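工房だより 8月号

ロボットアーム「エメル」、ものをつかむ練習が始まりました

共同工房ゼルハムの奥の作業台で、春から組み立てが続いていたロボットアームが、とうとう毎週動くようになりました! 火曜の夜に工房へ来ている方なら、モーターの「ウィーン、コツン」という音をもう何度も聞いているはずです。うるさくてすみません。でも作っている側にとっては、あの音が鳴るだけでうれしくて仕方がないのです。

名前はエメル(Emer)になりました。候補はほかにフルン(Groen)もあって、最後まで票が割れたのですが、「フルン」は呼びかけたときに力が抜ける、という意見が強くて落選。いまはエメルの制御プログラムを入れたフォルダーの名前として生き残っています。

この号では、前回の記事のあとに進んだところと、うまくいっていないところを、まとめて書いておきます。長くなりますがお付き合いください。

台と骨組みのこと

土台は当初、工房にあった厚手の板に直接ねじ止めしていました。ところが腕を伸ばして急に止めると、台ごとお辞儀をするように揺れるのです。先端で測ると数ミリ動いてしまい、これでは小さなものをつかむどころではありません。ルール・フェルストラーテさんがアルミの溝付きレールを持ってきてくれて、それを中心に組み直しました。レールの溝にナットを滑らせて好きな位置で締められるので、部品の場所を試行錯誤するにはとても便利です。

組み直しには結局、夜4回分かかりました。うち1回はまるまるねじ探しです。M4の短いねじがどうしても足りず、引き出しを全部開けました。見つかったのは「その他」と書かれた缶の底で、同じ缶から去年なくしたはずのノギスの電池ぶたも出てきました。電池ぶたはノギスに戻してあります。

揺れはほとんど気にならなくなりました。目標の位置で止めたあと、先端が落ち着くまでの時間もはっきり短くなって、見ていて気持ちがいいです。いきなり「ロボットらしく」なった感じがします。

指先のこと

いちばん時間を使っているのが指です。2本の指が両側から寄ってきて、はさんで持ち上げる。仕組みとしてはそれだけなのに、やればやるほど奥が深い!

最初の指は3Dプリンターで出力した平らな板でした。四角い積み木なら持てます。丸いものはだめです。つかんだ瞬間につるんと逃げて、床に落ちて、棚の下に転がっていきます。次に表面にすべり止めのゴムを貼ったところ、今度は軽いものがくっついて離れなくなりました。指を開いているのに、スポンジのかけらが片方の指にぶら下がったままついてくるのです。その場にいた全員が笑って、作業が5分ほど止まりました。

フリート・コペンスさんの提案で、閉じる速さを途中から落とすようにしたのが先月です。触れるまでは速く、触れてからはゆっくり。これだけでずいぶん変わりました。力の加減もソフトウェア側で4段階に分けてあり、やわらかいものは弱く、重いものは強くと切り替えて試しています。いずれは自分で段階を選べるようにしたいのですが、いまはまだ人間がキーボードの前に座って番号を打っています。

何をつかませるか

練習用の品物は、わざと性格のばらばらなものにしています。同じ形の積み木ばかりで成功率を上げても、日用品の前に出したとたんに何もできなくなるからです。ピンクのうさぎのぬいぐるみ、グレーのねずみのぬいぐるみ、黄色いスポンジ、緑のボール、鍵の束など、縁のある赤いトレーに散らして、どこからどう取りにいくかを試します。
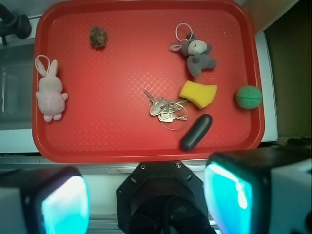 トレーに縁があるのは大事な点で、つかみそこねたボールが作業台から旅に出てしまうのをだいぶ防いでくれます。ただし縁のそばに寄ったものは、今度は指が入りにくくなります。縁にぶつからないように斜めから降ろすのか、いったん真ん中へ押し戻してからつかむのか、このあたりは火曜の夜にいちばん議論になるところです。ルールさんは「押し戻す」派、フリートさんは「斜めから」派で、どちらも一歩も引きません。私は毎週、あとから話したほうに賛成しています。

難しいのは意外にも鍵です。重さはたいしたことがないのに、リングにつながった鍵がそれぞれ勝手な方向を向くので、持ち上げるたびに形が変わります。1本だけはさんで持ち上げると残りがぶらんと垂れて、その重みでくるっと回って落ちる。リングのほうを狙えばいいのですが、トレーに寝ている細い輪に指をかけるのは、人間でも爪を使いたくなる作業です。エメルには爪がありません。指先に薄いへらのような部品を足す案が出ていて、試作は次の火曜に出力する予定です。

ぬいぐるみは逆に、どこをつかんでもそれなりに持ち上がってくれる優等生です。耳でも胴体でも、はさめば形が変わって指になじみます。ひもの部分は話が別で、指の隙間に引っかかると、開いても落ちてくれません。ひもを外してしまえば楽なのですが、ひもつきのまま練習させたいという声が多く、そのままにしています。部屋の中のものには、たいてい何かしらひもがついていますからね。

数字の話も少し

つかむ動作の記録は、この夏のうちに500回をためるのが目標です。いまのところ300回まで来ました! 1回ごとに、品物の名前、つかみにいった向き、力の段階、持ち上がったかどうか、置くところまで落とさなかったかどうかを表に書き込んでいます。表はFamumに置いてあり、会員なら誰でも開けます。Famumというのは、フリートさんが自宅の古いノートパソコンで動かしている工房用の共有サーバーのことです(夏場は熱で止まることがあるので、つながらないときは夕方にもう一度試してください)。

失敗の欄には、ひとこと理由を書くことにしています。「すべった」「ずれた」「空ぶり」あたりが定番ですが、なかには「見とれていて記入を忘れた」というのもあります。気持ちはよくわかります。

成功率そのものは、まだ誌面で発表できるほど安定していません。日によって差がありすぎるのです。同じスポンジを同じ向きでつかみにいって、ある晩は20回続けて成功し、次の週は最初の3回を全部落とす。照明の当たり方でカメラの見え方が変わるのではないか、というのがいまの仮説です。窓からの光が残る時間帯と、暗くなってからの時間帯で記録を分けて、比べてみることにしました。日の長いうちにやっておきたい実験なので、今月はいつもより早い時間から作業しています。

ソフトウェアのこと

カメラの映像から品物の位置を割り出す部分は、春に書いたものをほぼ捨てて、書き直しました。前のものは「赤くないところを品物とみなす」という思い切りのいい考え方で、トレーの色だけを覚えさせていたのです。単純なわりによく働いたのですが、つやのある品物を置くと、表面にトレーの赤が映りこんで穴があいたように扱われてしまいました。大きな品物の真ん中が消えて、エメルが端っこだけをつまみにいくのです。

新しいほうは、色と輪郭の両方を見ています。計算は少し重くなりましたが、待たされるほどではありません。輪郭が途中で切れているときにどうつなぐかは、まだ手探りです。品物どうしが重なると、とたんに二つをひとつと数えます。鍵とスポンジがくっついていると、エメルの頭の中では「鍵つきスポンジ」という謎の品物になっているらしく、真ん中をめがけて降りていきます。

このあたりに詳しい方、あるいは詳しくないけれど面白そうだと思った方、ぜひのぞきに来てください。コードは読みやすいとは言えませんが、コメントは多めに書いてあります。愚痴も少し混ざっています。

お願いと予定

作業は毎週火曜、19時からです。見学だけでも大歓迎で、予約はいりません。腕が動いているあいだは、床に貼った黄色いテープの内側に手や顔を入れないでください。非常停止のボタンは作業台の右手前にあり、危ないと思ったら誰が押してもかまいません。押したあとの復帰には少し手間がかかりますが、遠慮なくどうぞ。

つかむ練習に使えそうな小物も募集しています。手のひらに乗るくらいの大きさで、落としても割れず、返せなくなっても困らないもの。ふにゃふにゃしたもの、変な形のもの、つかみどころのないものほど歓迎します。受付の棚に箱を置いたので、入れておいてください。電池の入ったもの、とがったもの、食べ物は避けていただけると助かります。前にどなたかが入れてくださった焼き菓子は、作業班がおいしくいただきました。

それから、M4の短いねじが余っている方がいらしたら、ひとつかみ分けてください。「その他」の缶は、もう底が見えています。

次号では、へらつきの指の結果と、昼と夜の比較の途中経過を載せる予定です。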